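Thread on how our demo collection for the Zandero project has gone since September. Mostly notes for people doing the same kind of work on a small budget.

1/ We are training a two-arm policy for simple home tasks. Pick something up, carry it, put it down where it was asked for. All of the examples so far come from simulation. Real robot time starts later.

2/ We have 263 demos recorded. 130 passed review. The rest are still on disk with a tag saying why they were dropped. Don't delete the bad ones. We have gone back to them twice to check a labeling rule.

3/ The main reason for a drop is the operator stopping in the middle to think. The policy learns the pause. You end up with a robot that reaches out, waits, and then carries on, and it does the same wait in rooms where there is nothing to think about.

4/ Fix for that was dull. Read the instruction out loud, look at the room, decide which arm you are using, then start recording. Khalil Qudah put this on a card next to the screen and the drop rate went down the same week.

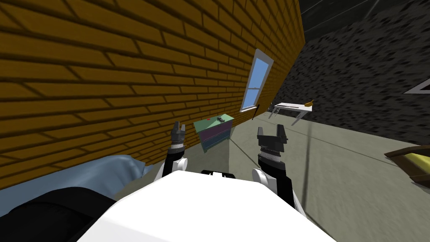

5/ Room variety did more for us than extra demos in the same room. We change the walls, the floor, the furniture and where the small things sit. A brick wall meeting a dark speckled one looks odd as a home, but a policy that has only seen plain walls gets confused by the first busy texture it meets. Colors too. A chest with purple, pink and teal drawers under a mint top is worth having in the set even if you would never buy one.

6/ We also vary the view. Early on every episode had a level horizon and the policy fell apart with a small change in camera angle. Now a share of the episodes are tilted, a few of them by a lot. Operators don't enjoy those. Keep the sessions short.

7/ Instructions: write them after you look at the room, in the words a person would use at home. "Bring me the thing on the end of the table" is fine if there is only one thing there. Carla Azar rewrites up to 4 versions for each episode and we keep them all.

8/ Start poses. Both grippers open, both empty, arms up in front. We tried random start poses for a while and the review time doubled. We may bring them back once the base set is done.

9/ Two reviewers per episode. If they disagree it goes to Rasha Twal and her call is final. It used to go to a group chat and that took days.

10/ Things I would do sooner: save the random seed with every room, log which operator did which episode, and write down the task list before building any rooms. We built rooms first and then found that half of them had nowhere to put anything down.

11/ Someone asked if scripted motion could replace the operators. For plain reaching, yes, and we use some. For picking which arm to use when both could do it, the scripts make the same choice every time and you can see it in the policy later.

12/ Next up is drawers. Opening one with the left arm while the right arm holds an object. The first 2 operators to try it both let go of the object. I will post the numbers when there are enough to be worth posting.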